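Path following on mixed surfaces with a single camera
Student project report, Guvosen field robotics course

3. Method

The robot had to stay on a footpath using its forward camera only, with no GPS and no map. We labelled 3,000 images from the Bretotberg route by hand, marking path and not path, and trained a small segmentation network on them. The steering point is the middle of the path area in the lower half of the image.

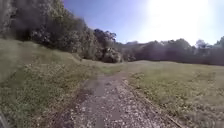 Labelling took longer than planned. We disagreed on where loose stones end and grass begins, so we settled on one rule: if grass hangs over the stones, it counts as grass. We kept back 81 images for testing.

4. Results

On asphalt the steering point was steady. On gravel it drifted towards the verge in 25 of the test images, mostly in strong sun. Adding brightness changes to the training data helped a little. 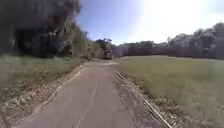 Figure 2. Asphalt section with edging strip on the right and sun glare at upper right.

We did not test in rain or after dark.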